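30/05/2024

Slept until 8 and woke up with the window wide open and my feet freezing, so that's how spring is going up here. I had toast standing up, then more toast, then I finally sat down and called Ditte about the choir trip because she has left me 3 messages and I was starting to feel like a criminal.

So! The choir trip. We're going to Ilorholm in December, which sounds lovely until you find out that the hall has no heating on the balcony and the balcony is where they want the altos. I'm an alto. Ditte is a soprano and thinks it will be "atmospheric." She also wants us to do the Bech piece, the long one with the hummed section in the middle, and I told her I'd think about it (I have thought about it, and I don't want to hum for four minutes in my coat). She laughed at me for a good while and then said Silvan had already voted yes. Silvan is a bass. Basses love humming, it's all they ever want to do.

Anyway, we ended up talking for over an hour and the tea went cold twice. She told me Celeste is moving out of the apartment on the hill and has 263 books to get rid of, and do I want any. Of course I want some! I said I'd take the cookbooks and anything with a map in it. I don't know where I think I'm putting them. The hallway shelf already leans, and the one by the bed has been doubled up ever since I brought Grandma's hymnals home.

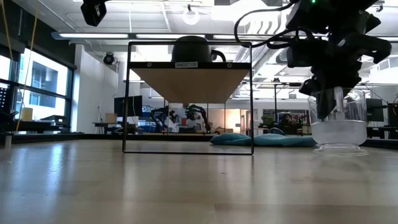
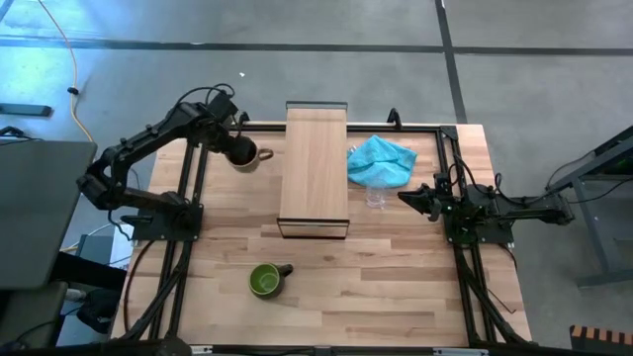
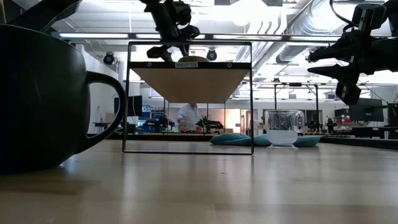 Mugs, wooden tabletops, a bit of shelf.

After lunch I got out the music and tried the Bech on my own at the kitchen counter, just to be fair to it. The opening is gorgeous, I'll give Ditte that. The altos come in under everybody on a low G and then we get to climb all the way up past the sopranos for one bar, and I sang that bar probably too many times, with the window still open. The people downstairs must be so tired of me. Then I hit the hummed part and got bored and started humming something else entirely, a song from when we were kids that Ingvar used to sing on the ferry, and then I couldn't get back to the Bech at all.

I should write to Ingvar. I keep saying that. He sent me a card at New Year with a drawing of the boat on it and I put it on the fridge, and every time I get the milk out I feel bad. Maybe I'll tell him about the trip and see if he wants to come hear us. He could bring a blanket for me. He could bring blankets for the whole alto section.

Went out later for onions and stamps and came back with onions, stamps, a pot of basil and a scarf. The scarf is dark green with a thin yellow line through it and it was marked down, and if I'm going to be singing on an unheated balcony I'm going to look good doing it. Lizelle was in line ahead of me with her arms full of rhubarb. She's making chutney again. She says last year's batch was too sharp and she's putting raisins in this time, and I said I liked it sharp, so now I'm getting the last jar of the old one, hooray for me. She's a no on the Bech, by the way. I was so happy I nearly hugged her, rhubarb and all. We're going to talk to Silvan together before practice and see if he can be bribed with chutney.

Made soup with the onions. Too much pepper, but fine with bread. Ate it with a book propped on the bread bag and got a splash on page one of a chapter, and it's a library copy, so I dabbed at it with a napkin and made it wider.

It's late now and the basil is on the sill looking a bit limp. I gave it some water. The Bech is back in my head, the good bar, the climbing one. If Ditte asks again tomorrow I'll probably say yes to the whole thing, hum included, but I want a seat out of the draft and I want it in writing. Letter to Ingvar still not started. I did get the stamps though, and I've put one on an envelope.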